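Support log: player profile pages showing the wrong club after transfer update
Posted in February by the site desk
4 min read | 7 comments | 12 shares

Status: closed
Site section: Soccer, player biographies

Reported problem

Readers wrote in that several biography pages were listing a player's old club in the first line and the new one in the side box. The first page reported was for a defender who had moved from Grellden to Helum in the winter window. The opening sentence still had him at Grellden. The box on the right had Helum, with the correct shirt number and contract years.

First checks

Opened the page in two browsers and on a phone. Same result in all of them, so it was not a saved copy on the reader's side. Cleared the site cache anyway. No change.

Looked at the edit history. The club field had been updated the morning the move was announced. The opening sentence had not been touched in over a year. On older pages that sentence was typed by hand. On newer pages it is filled in from the club field.

10:40 a.m.

Ran a search for pages where the club in the text and the club in the box did not match. It came back with 900 results, far more than expected. Went through a sample by hand. Most were false matches - the search was picking up youth clubs and loan spells lower down in the text and treating them as the current team.

Changed the search so it only reads the first sentence. That brought the list down to around 600.

1:15 p.m.

Tried switching the older pages over to the automatic sentence. Tested it on the Helum squad first. It worked for players with one current club. It failed for players out on loan, where the page said the player "plays for" the parent club and left out the loan club completely. A midfielder on loan at Rerkar was shown as a Helum first-team player, and his birthplace had also dropped out of the line.

Rolled the test back. All Helum pages returned to the earlier text.

3:30 p.m.

Found the cause of the loan problem. The template looks at the club field and ignores the loan field unless an end date is filled in. Many loan entries have no end date, as the clubs did not publish one. Changed the template to accept a blank date and tested again on Helum and Rerkar. Loan players now read correctly, and birthplaces are back.

One thing still open at this point: players whose last name matches a club name. The striker page for Magyar was linking his name to the club of the same name every time it appeared. Added a rule so that names in the page title are never turned into links.

Next day, 9:05 a.m.

Ran the new template on the full list. Spot-checked goalkeepers, retired players and players without a club. Retired players kept their past-tense opening, as they should. Players without a club now say "most recently played for" and give the last team on record.

2 pages had to be fixed by hand. Both had the career table pasted into the opening paragraph, so the template could not find where the first sentence ended.

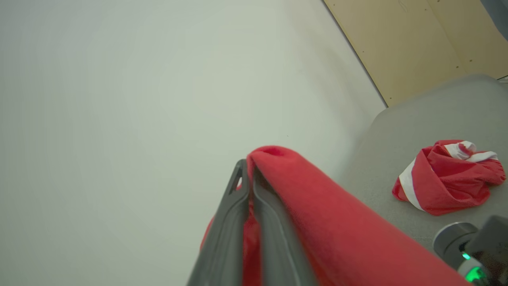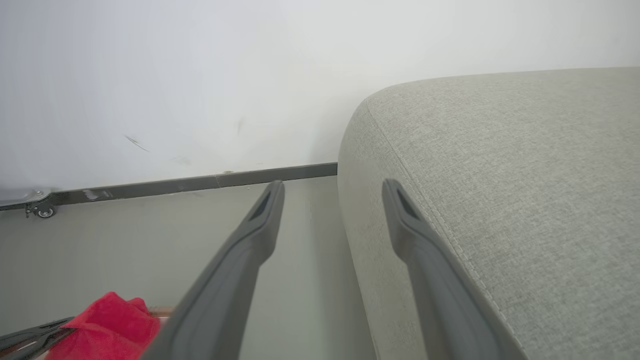 Words and pictures: Site desk

Notes for editors

Please do not type the current club into the opening sentence anymore. Fill in the club field and save, and the line will update by itself within a few minutes. If the player is on loan, use the loan field as well. The end date can stay blank.

If a page still shows the old club after an hour, reply to this ticket with the page title and the club it should show. Do not start a second page for the same player - we had to merge several of those last season, and the goal totals were counted twice.

The mismatch search will run every night until the summer window closes.

7 comments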